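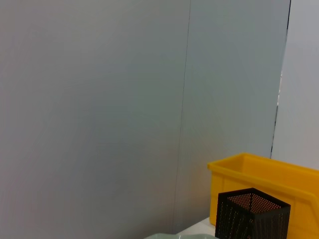
Grey panels with a yellow bin and a black mesh container.

Projects > Plosa > Storage corner > README

Files Notes History Issues

Plosa storage corner

Notes on the small-parts corner in the Beltinitz workshop, June 2018.

Contents
- photos/ : 300 pictures of the panels and bins
- items.csv : one line per container, 8 columns
- layout.txt : shelf order, top to bottom

The panels are plain and carry no labels, so go by the container when looking something up. Colours in items.csv are everyday names (yellow, black, grey). Mesh containers are listed under "open", with the plastic bins under "bin".

Known gaps: 3 rows have no size. The Kos shelves are not covered yet.

3 comments 8 shares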